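校园简讯｜学生机械臂社团开展颜色分拣训练

十月，弗莱萨尔（Flesar）技术学校学生机械臂社团启动本学期训练项目，主题为小型机械臂的颜色分拣。项目由罗西奥·伊瓦拉（Rocío Ibarra）老师指导，面向各年级社员开放。 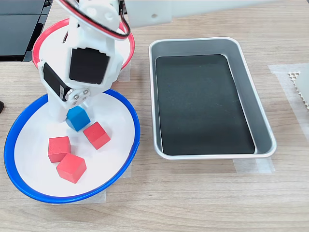 白色机械臂在蓝边圆盘上方作业

本学期任务以红、蓝两色方块为对象，要求各组独立完成示教、记录与复核。截至本期截稿，社团已保存操作记录1119条，由亚拉·卢塞罗（Iara Lucero）同学统一编号归档。
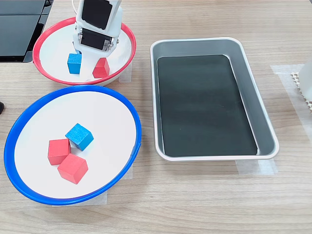 评分办法较上学期有所调整。夹爪入盘的位置单独计分，碰动邻近方块者酌情扣分。红边圆盘内一红一蓝两个方块之间留有约一个方块宽的空隙，夹爪由此下探，操作者须事先判断角度。各组复核意见应于当日下午五时前提交。
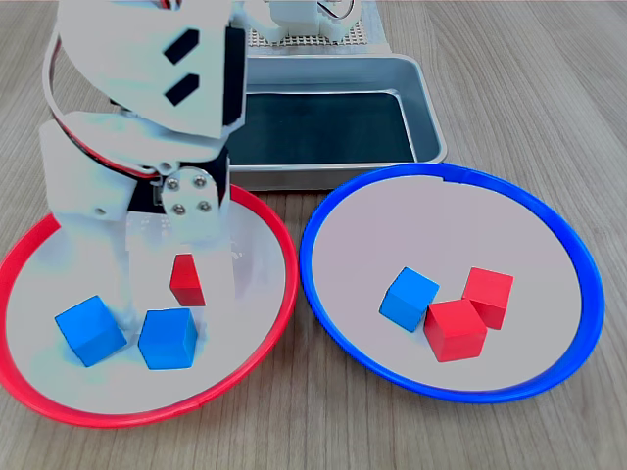 阿曼凯·马尔多纳多（Amancay Maldonado）同学负责起始布局的编排，现行方案共63种，供各组抽签使用。布局不要求同色归拢，两盘各放三个方块、红蓝混放的情形亦在其列。抽签结果张贴于实验室门侧。
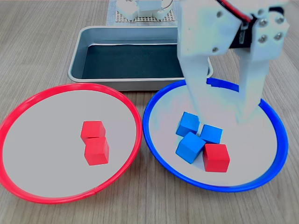
阅读时间：2分钟

社团将以本项目参加布德蒙特（Budmont）校际交流活动，参赛名单由指导教师审定后另行公布。有意加入的同学请于每日午休时段到实验室向亚拉·布斯托斯（Iara Bustos）同学登记，并领取安全操作须知。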